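Kernon 桌面木蜡油，用了大半年，说说

29 July 2022
分享 19 评论 30

先说结论：能买，别指望一遍就好。赶时间写的，想到哪写到哪。

去年 November 入的，小罐装。之前桌子用的是 Kravets 那款水性清漆，亮是亮，杯子一放一圈白印，磨了两次不想磨了，干脆全部打掉换油。Kernon 在 Birport 的店里有试用板，摸着比 Kravets 顺，就它了。

开罐
味道不重，有点像橘子皮加松节油，开窗两个晚上散得差不多。盖子难开，拿一字螺丝刀撬的，撬完边有点变形，后来盖不严，表面结了一层皮。挑掉还能用，但浪费。厂家真的该换个旋盖。

颜色比我想的黄。我买的是"本色"，罐子上写无色，上去还是会暖一个度。喜欢冷白木头的别买这个，去看他家的浅白色号，贵一点。

打磨
这步别偷懒。我从120目开始，180，240，到240就停了。论坛上有人说要到400，试了一小块，油吃不进去，浮在面上黏手。旧漆没磨干净的地方上油以后会发花，我桌子左后角就有一块，平时拿台灯压着，眼不见为净。

粉尘一定要擦。我用吸尘器吸完又拿微湿的抹布走一遍，等干，再上。第一次没等够，木刺全起来了，摸着跟猫舌头似的，只好再轻磨一道。

上油
说明书说薄涂，我理解的薄跟它说的薄不是一个薄。第一遍倒多了，擦了半天擦不掉。正确做法：布上沾一点，顺着木纹推，推到推不动，等15分钟，换干布使劲擦。觉得擦过头了就对了。

第一遍干了以后很失望，哑的，东一块西一块，差点退货。第二遍开始出效果，纹路出来了，光也匀了。一共就上了 2 遍，没上第三遍，懒。

间隔我放了一晚上。冬天屋里冷，建议多等，急着上第二遍底下没干透，会一直粘粘的。

用过的布！摊开晾干再扔，别团成一团丢垃圾桶，这个油会自己发热，不是吓唬人。我是泡水里再扔的。

耐不耐用
水：没问题。水珠放一顿饭的功夫，擦掉没印。
咖啡：及时擦没事，过夜有淡淡一圈，用湿布加一点点中性皂能弄掉大半。
热锅：别。垫子还是要用的。
酒精：会咬。喷过一次消毒酒精，那块立马发乌，后来补油补回来了。
划痕：软，指甲用力能压出印子。不过补起来方便，这是油比漆强的地方，局部磨一下抹一下就行，不用整张重来。
胶带：黑胶带贴着没啥，我没长期贴过，撕的时候慢一点，角上回针容易带起毛边（也可能是我磨得不够）。

光泽
很多人问到底是亮还是哑。官方叫"丝光"，我觉得这词太玄。我的理解：正着看基本是哑的，斜着对窗看有一层光，不刺眼，比清漆舒服多了。深色木头更明显，浅色木头容易显得油油的，上之前先在背面试一块，真的。

浅色木桌面带点光泽大概就是下面这种感觉，木纹还看得清，光是一片一片的：

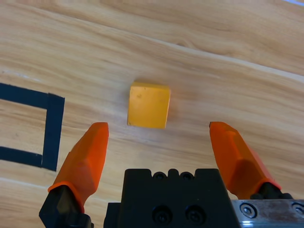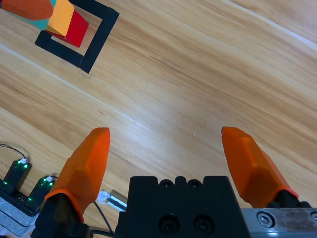
跟 Cestunholm 比
朋友家用的 Cestunholm 硬蜡油，我去帮忙上过一次，所以也能说两句。Cestunholm 更稠，更难推开，但是干得快，当天就能坐下来吃饭。防热也好一点。缺点是贵，价格差不多 Kernon 的 2 倍，而且补的时候新旧有色差，得补一整块板。

手感 Kernon 赢，硬度 Cestunholm 赢。家里有小孩天天拿勺子敲桌子的，加钱上 Cestunholm。书桌、边几这种，Kernon 够了。

用量
小罐够一张四人桌两遍，还剩个底，我拿去抹了砧板架。注意是架子不是砧板，罐上没写能接触食物，别乱来。

保养
平时干布擦。觉得发干了再薄薄补一层，我到现在补过一次，就常放手腕那块，十来分钟的事。别用带柠檬酸的清洁剂，会把油层洗秃。

优点：好补，手感好，味道能忍
缺点：盖子烂，偏黄，怕酒精，说明书写得太简陋，字还小
会不会回购：会，但会先把它倒进玻璃瓶里在用

有问题评论区问，晚上回。

点赞 30 收藏 19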